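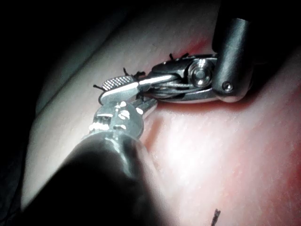

Fadwa Farouk asked whether the duplicate recipes should be merged before release, and her view was that a reader who finds three versions of the same lentil soup will assume an error. They are kept. Versions differ in salt, water and cooking time, and those differences are what the collection records.

Ouali Recipe Cards, data card

Contents
3,068 transcribed recipe cards from household kitchens, one row per card. 623 cards have a second side, stored in the field back_text. 136 cards are partly illegible; gaps are marked with [?] and were not filled in by guesswork.

Files
cards.csv – main table, UTF-8, comma separated
units.csv – lookup for household measures (glass, bowl, coffee spoon)
changes.txt – corrections by release

Fields
card_id: integer, stable across releases
title: as written, spelling kept
front_text, back_text: line breaks kept as \n
yield: free text, often blank
lang: language of the main text

Transcription
Each card was typed by one person and checked by another. Disagreements went to Mahmoud Kettani, whose reading was final. Crossed-out words are kept between tildes. Stains and pencil marks are not recorded.

Known problems
Oven settings before release 2 mixed Celsius and gas marks in one column. Use the later file. The "glass" measure varies between households and units.csv gives a range, so scaled quantities should be treated with care. Baking recipes are underrepresented.

Not suitable for
Nutrition estimates or allergen screening.

Corrections
Send the card_id and the proposed reading to Youssra Hamdy. Changes are merged in June.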